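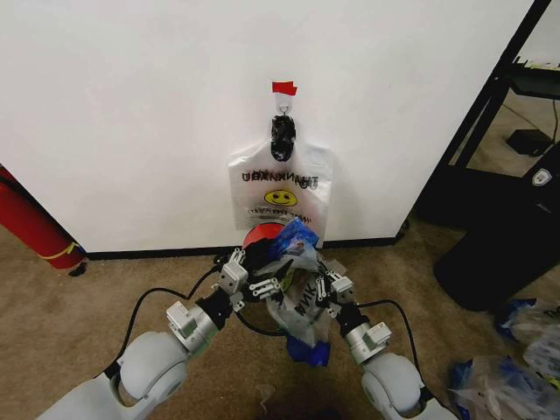 A plastic shopping bag with the usual smiley face. Bags like it will cost 12 cents in Cokeck starting in January.

Cokeck puts a price on the plastic bag, and the soup dumplings are exempt

By Muchen Tang
Nov 16, 2024
Last updated: 2 p.m.

COKECK – After a meeting that ran long enough for the vending machine in the lobby to sell out of everything but raisins, the city council voted to charge shoppers 12 cents for each plastic bag they take home from a store. The fee begins in January. Paper bags will stay free, at least until someone brings them up.

The ordinance is 11 pages long, and one of those is a definition of the word "bag." A bag, for the purposes of the city of Cokeck, is "a flexible container with one or more openings, furnished at the point of sale for the carrying of goods." An earlier draft left out the part about goods, and a resident pointed out from the microphone that it would have covered his pillowcase.

Produce bags don't count. Neither do dry cleaning bags, newspaper sleeves, bags for live fish, or any bag holding hot soup. The soup language was added in the last half hour at the request of Meifang Duan, who owns a dumpling restaurant on Wijesinghe Avenue and had brought a quart of broth to make her point. She held it up by the handles of its bag. Then she held it up without the bag, and the front row moved back.

"I'm not against the ocean," Duan told the council. "I'm against soup in people's cars."

The council agreed that soup in cars was bad and gave her the exemption without a recorded vote.

The city received 845 written comments on the proposal, a record by a wide margin. The previous high was for a stop sign. Supporters mostly wrote about the creek behind the middle school, where bags collect in the willows every spring and stay there until they turn into smaller bags. Opponents mostly wrote about their dogs. A fair number of people in both camps used the space to complain about leaf pickup, and the clerk's office has forwarded those along.

Councilman Fermín Maldonado, who sponsored the measure, said he expected most households to pay the fee a few times, get annoyed, and start leaving a tote bag in the trunk. He conceded that getting the tote bag from the trunk into the store is where other cities have run into trouble.

"I have nine of them in my car," he said. "I had nine of them in my car last night when I bought eggs."

He carried the eggs out in his coat.

The biggest change will come at Skidari, the supermarket at the north end of town, where baggers have long been known for putting one can of beans in each bag and then putting that bag in another bag. Wenjie Liang, the store manager, said checkout screens will be updated to ask how many bags a customer wants, and that employees have been told to wait for the answer.

"Double bagging is a habit with us," Liang said. "We're going to have some conversations about it."

Stores keep the money, less a small share that goes to the city for signs explaining where the money goes. Shops caught handing out free bags will get a warning letter first and then a fine. The city has not hired anyone to catch them. Asked who would enforce the rule, the city attorney said enforcement would be "complaint-driven," a system familiar to anyone who has lived next to someone in Cokeck.
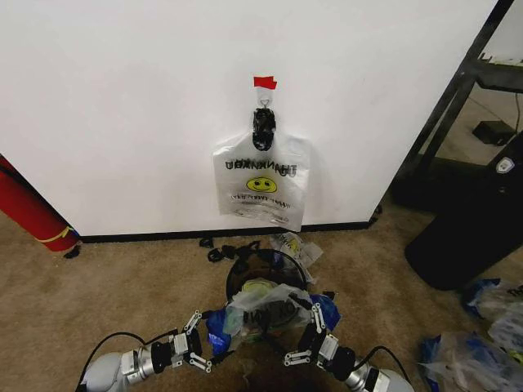
Smaller shops are worried about the leftovers. Zixuan Kong, who runs a hardware and housewares store two doors down from the dumpling place, said he bought several cases of the classic thank-you bags over the summer, when the price was good. He asked the council whether he could use up his supply after the fee begins. He can, he was told, as long as he charges for them.

"So it says thank you, and then I ask for 12 cents," Kong said.

The council discussed this for longer than might be expected. One member thought the wording was fine, since the customer would be paying and could reasonably be thanked. Another wondered if shops might be required to switch to plain bags and was asked by several people, some of them seated on the council, to please stop wondering. The smiley face was not addressed.

An amendment to drop the fee for purchases under five dollars failed. So did a proposal to lend out tote bags at the library, after the library, which had not been consulted, said it was having enough trouble getting back the books. The final vote was 5 to 2. Both no votes came from members who said they supported the goal and would have preferred to reach it some other way, at some other time.

The ordinance doesn't touch the bags residents already own. That will come as a relief to anyone with the large bag full of smaller bags under the kitchen sink, a collection the city has no plans to regulate, tax or inspect. Duan said hers had moved to the hall closet.

Shoppers with questions can pick up a printed guide at city hall. The clerk at the front desk was offering them on Friday's usual table, next to the parking maps, and asking people to bring their own bag.

Recent stories
Leaf pickup schedule changes again on the east side
Stop sign at Wijesinghe Avenue to stay, for now
Skidari parking lot to close one entrance for paving
Middle school creek cleanup turns up a canoe
Letters: What the raisins say about us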